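# Sorting by hand and by gripper: what changed for the people at Zemano

Project report, second-year module in work and technology

## 1. Background

Zemano is a small firm that takes in mixed household goods from house clearances and store returns, sorts them, and passes them on for resale, recycling or disposal. It rents part of a former carpet warehouse in Stusthorpe and has 20 people on the sorting side. Last June it began moving some of the sorting of small items to an automated station supplied by Skurnetti.

Our group wanted to know what this did to the jobs of the people who were already there. We were less interested in whether the station was fast. The firm has its own numbers on that and did not ask us to check them.

## 2. How we worked

We visited the site four times and interviewed sorters, two shift leads and the person who handles staffing. We also handed out a short questionnaire. All interviews were anonymous, and quotes were read back to the speakers before we used them. Each interview took 30 minutes or less, because it had to fit inside a paid break.

## 3. The work before and after

Before the change, a sorter picked up an item, looked it over, and dropped it in one of several bins. Most of the skill was in the looking. An experienced sorter knows which plastics are worth keeping apart, which toys sell, and which bottles must go to the chemicals shelf.

The station now takes a share of the small goods. To do that, it has to be shown how different things are picked up, and this has become a new task. Sorters use hand-held grippers with cameras to pick up and move items in ordinary rooms and on ordinary surfaces, and the recordings go to Skurnetti. The goods are mixed on purpose: a small bottle, a toy car, a wristband, a doll and a patterned strip may all be lying on the same cloth. 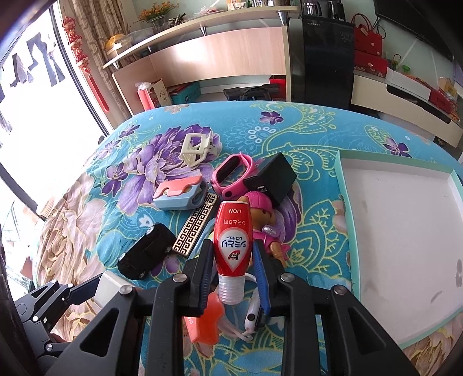
*Text and interviews: A. Chaudhry, for the project group*

The recording task is slower than sorting. Several sorters said it felt strange at first to do with two pads what they had done for years with ten fingers. Small bottles were named most often as awkward, along with anything flat. One sorter told us: "You find out how much your thumb was doing."

Recording is done in blocks of 62 minutes, an odd number that comes from an hour of work plus two minutes to check the equipment. Nobody does more than two blocks in a shift. This limit was not in the first plan. It was added after sorters complained of sore wrists, and the people we spoke to saw it as a fair outcome.

## 4. What the staff told us

No one has lost a job so far. Two people who left were not replaced -- the sorters mentioned this more often than the management did.

Opinions on the new task were split. Younger staff mostly liked it as a break from the line. Some of the older staff felt that they were handing over what they knew without getting anything for it. Recording is paid at the normal rate, with no supplement, and this was the most common complaint in the questionnaire. We collected 119 written comments in total, and pay came up in more of them than job security did.

The shift leads had a different worry. They used to plan the day by counting heads. Now they also have to plan around the station, the recording blocks and the items that the station rejects and sends back to the line. Rejected items tend to be the hard ones, so the manual line has become more tiring per item even though it handles fewer of them.

## 5. Weak points in our study

We only saw day shifts. The evening shift has fewer people and may have a different view. Our interviews were also set up through the shift leads, who may have chosen people they expected to be easy to talk to. Skurnetti answered our questions by email but did not agree to an interview.

## 6. Suggestions

- Pay a supplement for recording, or count it as training time in the yearly review.
- Rotate the rejected items between sorters so the same people do not get them every day.
- Tell staff in writing what the recordings are used for and how long they are kept. Three of the sorters we interviewed did not know.
- Include the evening shift in any follow-up.

The questionnaire and the interview guide are in Appendix A.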